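Household Logistics, Unit 4: The Open Bin
Handout to accompany the lecture. Revised Jul 10, 2026. Bring it to the practical, where there will be no spares.

1. Where we left off

Last time we covered shelves, and most of you agreed that a shelf is a public statement. A bin is a private one. You can put anything in a bin and, from across the room, it looks like you have a system. This unit is about how long that impression lasts and what to do on the day it stops.

For our purposes a bin has four walls, a floor and no lid. Lidded containers come back in Unit 6 with the attic.

2. Shape

Look at the walls before you look at the size. Walls that lean outward let empty bins nest, and they let your hand in at an angle without scraping the knuckles. You pay for this at the bottom, where the floor is smaller than the opening promised. Students who measure the top of a bin and buy boxes to match will learn something about trapezoids.

Straight walls hold more and nest not at all. The Bullwood household, our running case study, owns a tower of straight-walled bins that takes up as much room empty as it would full. They describe this as "storage for the storage."

Color matters less than the catalogs claim. Gray hides scuffs reasonably well and hides gray socks completely. White shows everything, including your opinion of whoever used it last. Clear bins were covered in February and I have nothing kinder to say about them now.

3. Placement

Put the bin next to the surface you are clearing, with its rim at or below the height of the table. You want to move things sideways and down. Lifting is where people get tired and start making decisions, and the first pass is no time for decisions.

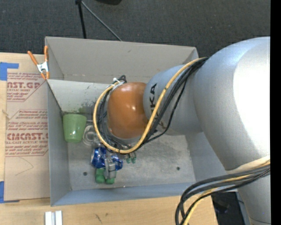
The other common mistake is putting the bin behind you. It feels tidy to have it out of sight. What happens is that you turn around with each item, look at it properly for the first time in years, and sit down to read it. If it has pages, you are done for the afternoon.

A bin on the floor is fine for laundry and toys. For desk contents, raise it. Pens dropped from table height into a deep bin arrive with their caps off, and you will find out which ones were still good.

4. The first pass

Everything off the surface goes in. Do not sort, and do not make a "maybe" pile on the chair, which is a second bin with worse walls. Cables go in coiled if you have the patience and in a lump if you don't, but they go in together and before anything small. Paper clips love a cable.

Set a timer for 30 minutes. When it rings, stop, even if the drawer is half out.

5. The second pass

Now take things out, one at a time, from the top. There are 2 rules.

Rule A. Whatever you pick up gets put somewhere before you pick up the next thing. "Back in the bin" is not somewhere.

Rule B. The last inch counts. Every bin develops a bottom layer of screws, rubber bands, one battery of unknown morals, and a key. Most people tip this layer into a drawer and call the bin empty. The drawer is how we got here.

Keep the key. I can't defend this, but I have watched enough people throw one out.

6. A note on labels

The reading for this week is the Paltden pamphlet, "What Is In There." It recommends a 3000-item inventory code for the average home, which tells you something about the average home at Paltden. Skim it. The chapter on handwriting is good.

Koyama takes the opposite view and labels bins by verb: MEND, RETURN, GIVE. I like this scheme and have used it. My MEND bin has been full for some time. Note that a verb on a label is a promise, and that the bin will sit there with the promise facing outward.

The Plusora method (color dots, a chart on the door) will not be on anything I grade.

7. For the practical

Bring one bin, any size, with its present contents. Do not tidy it first. I can tell.

Write half a page on the bottom layer: what was in it, where each thing went, and what you did with the battery. Anyone who claims there was no bottom layer will be asked to bring the drawer.

Next unit: baskets, and why people forgive them.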